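The Hour Before Bed

I started knitting again in December, mainly to keep my hands off my phone. My sleep had been poor since the summer, and my doctor had already been through the usual list with me: less coffee, a cooler room, no screens late at night. The screens were the hard part.

My first project was a plain scarf from a pattern called Rultinau. It uses one stitch the whole way through, which suited me at ten at night. I bought the yarn at Lambrechts, a small shop near the bus station in Histgate, and spent more than I meant to. The woman at the counter talked me out of black because dropped stitches are hard to see in dark wool under a lamp. She was right about that. I dropped plenty in gray.

For the first week I was bored and checked the clock a lot. By the second I had stopped bringing the phone into the room. I kept a notebook by the bed and wrote down when I turned the light off and how many times I woke up. Before the scarf I was waking three or four times most nights. By the end of the month it was once or twice. I also cut out my evening glass of wine in that period, so I can't say how much of the change belongs to the knitting.

A hobby can turn into another chore if you let it. I joined an online group called Surari, which has 3000 members, and within days I was comparing my uneven edges with other people's lace shawls. One member had logged 700 hours in a year.
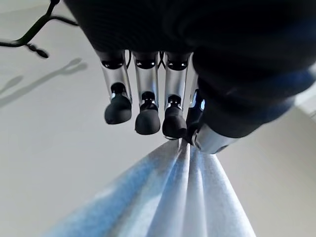 Words by a staff writer
Health & Home

I left the group after a month. I still look up stitches there when I get stuck, but in the afternoon, and I don't post.

The scarf is finished and is too long. I have moved on to a blanket, also one stitch, and I do two rows a night. Some nights I do none and read instead. My wrists get sore if I go past forty minutes, so I set the oven timer and stop when it rings, even in the middle of a row.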